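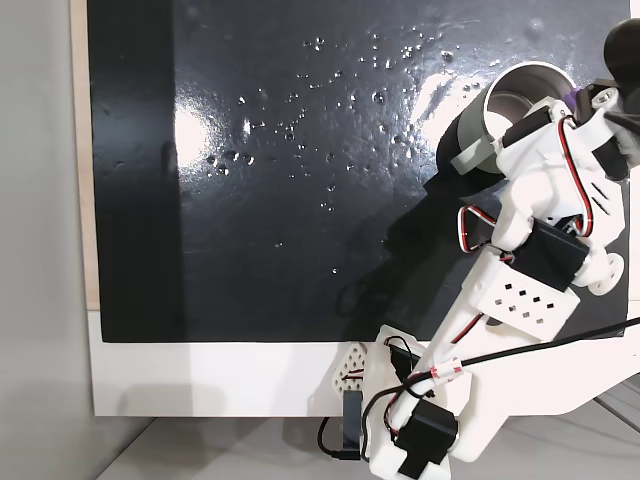

Water droplets on a black board.

Testers wanted for Plusia (closed beta, round two)

Hello all! Josefina Gaete here. I look after combat and gear balance on Plusia, our little turn-based dungeon crawler, and I'm after 40 people to come and break it before we open the next region, Flerkdale.

Round one was lovely, but nearly everyone who signed up was already deep into tactics games and went straight for the Saavedra shield build. I know it's strong, I've been beaten by it plenty. What I don't have is a decent pile of fights from people who play healers, or who put everything into speed and hope for the best, or who pick their gear by what looks nice (I'm one of you, no shame). If that sounds like how you play, please do write in!

What you'd be doing: playing the Flerkdale chapter with a party of three, up to level 16, and filling in a short form after each boss. It's almost 100 fights if you do all the side caves, though you don't have to. Then we'd have one voice call with me and Nuwan Sikder, who writes the enemy behaviour and will want to know exactly which bit made you swear.

You'll need a Windows PC, nothing fancy, my own laptop is ancient and copes. No Mac version yet, sorry. Saves from round one won't carry over because the stamina system has been redone from scratch. Potions now share a cooldown, so the old trick of drinking six in a row is gone, and I'm expecting complaints.

You don't need any testing experience. I'd much sooner have "this fight felt rubbish and I ran out of arrows" than a tidy spreadsheet, but if you love a spreadsheet then send it over and Benjamín Orellana will be your friend for life.

It's unpaid, I should say that plainly. You get a key for the full game, your name in the credits if you want it, and the Proso cloak, which only testers have and which does nothing at all apart from flap about. Over 18s only, and please don't stream it or post screenshots until we say so.

To apply, send me a message through the contact page with "Flerkdale" in the subject. Tell me what you've been playing lately, which class you'd start with, and how many evenings you could spare over a fortnight. Applications close 9/14/20 and I'll reply to everyone, even if it's a no this time. Keys go out a few days after that.

Josefina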